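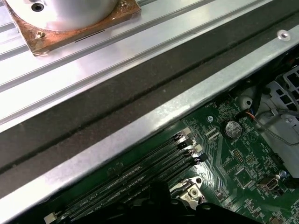 Memory slots at the chassis edge, with the latches upright and the gripper coming in from below.

Workshop tips: recording memory slot work for the learning system

These are notes from our bench at Garnia. We record examples of computer assembly so that the arm can learn from them, and small habits at the bench save many hours later.

Check the latches before every take. If one take begins with latches open and the next with latches closed, the system learns two different jobs under one name.

Keep thin cables in one place. A wire which lies near the coin battery in the morning should lie there also in the afternoon. When you want variety, move it on purpose and write it in the log.

Shiny metal is difficult. A rivet or a steel lip can give a strong white spot in the wrist view. Turn the lamp a little, look at the view again, and only then start.

Leave the board in the chassis. On an open table the work is easier, but the arm must also learn where the steel edge is.

Keep the mistakes. If the module goes in crooked and you correct it, save the take and mark it "recovered". We had 2,000 takes in May and only 11 of them showed a correction, so the arm did not know what to do when it missed.

Record in blocks of 30, then rest your hands. After more than 80 takes without a pause my own movements become fast and careless, and one sees it in the data.

Touch bare metal before you touch a module, even if you wear the strap.

Write the slot label in the log exactly as it is printed on the board.

Updated Tue 21 August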